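Home | List archive | By thread | By author | Search | Log in

Filed under: Mechanical watches / Servicing and straps

Friday, 16:40
From: Ashraf Younis
To: the list
Subject: Re: Gorkine hand-wound, runs fast after a strap change

Karim Slaoui wrote:

> I bought a second-hand Gorkine hand-wound in November, the small
> one with the cream dial and the seconds at six. It kept good time
> until I took it off its bracelet and put it on a leather strap.
> Now it gains 70 seconds a day, sometimes a bit more. I have not
> dropped it. I wind it every morning until it stops.
>
> Two questions. Can changing a strap do this? And is it worth
> having serviced, or should I put the money towards the Tudura
> I have been looking at? The shop near me quoted for a full
> service and said 24 days.
>
> Karim

Karim,

Changing a strap won't alter the rate on its own. What usually happens is that the watch gets put down somewhere it shouldn't while you are hunting for the spring bars. A tablet cover with a magnetic clasp will do it, and so will a laptop lid or the speaker on a kitchen shelf. A gain of that size coming on all at once, with the watch otherwise running properly, makes me think of magnetism before anything else. The coils of the hairspring stick to each other, the spring behaves as if it were shorter, and the watch runs fast.

The Gorkine has no particular protection against it. The later Kettani models with the inner iron case do, but that case is also why they sit so high on the wrist.

I would go through this in order before paying for a service.

1. Check it with a compass

Use a proper one with a needle, not the one on your phone. Lay it flat, let it settle, then bring the watch up slowly from the side, and turn the watch as you go. A slight pull can come from ordinary steel parts, so don't read too much into that. If the needle swings away at one side of the case and towards it at another, the watch is magnetised.

2. Demagnetise it

Any repairer will do this while you wait and most won't charge. You can also buy one of the cheap blue boxes with a button. Hold the watch in the field, press, draw it straight back to arm's length and only then let go of the button. If you let go too early you can leave it worse than it was. I normally do it 3 times with the watch turned a different way each time, and let the box cool down in between.
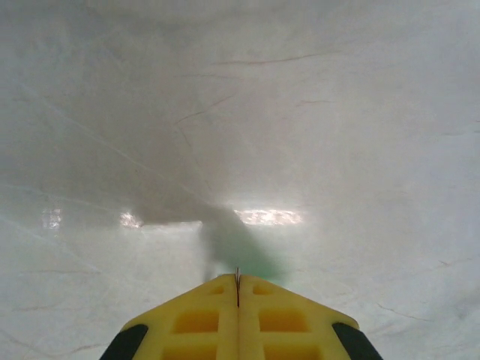 3. Time it again over several days

Set it against the radio signal in the morning after winding, and write down the difference at the same hour each day. Do it dial up overnight for a few nights, then crown down for a few more. If it comes back to where it was in November, you are finished and have saved yourself the service. If it is still gaining but by less, it may only want regulating. If the two positions give very different results, that is wear or old oil and the shop is right to quote for the full job.

4. Look at the spring bars while you are there

This has nothing to do with the timekeeping. The Gorkine lugs are drilled quite close to the case and a thick leather strap rubs against it. The bars that came with the bracelet are fatter than the ones most straps are supplied with, and thin bars in those holes will work loose. Ludetti sell the right ones in packets of 2, or they did last time I ordered.

On your other question, I would keep the Gorkine. The Tudura is a decent watch and I wore one for years, but it is an automatic and a good deal thicker, and if you like winding a watch every morning you may miss it. The dial is also harder to read in poor light than the photographs suggest. Try one on before you decide. If you do want one, look for the version without the date, as the quickset on the others gets damaged by people changing it late in the evening, and parts are getting hard to find.

As for 24 days, that is quick for a full service. Ask whether they do the work themselves or send it away, and ask for any replaced parts back in a bag. Ask too whether they intend to polish the case. On yours I would tell them not to, in writing.

Let the list know what the compass does.

Ashraf

Previous in thread | Next in thread | Reply to list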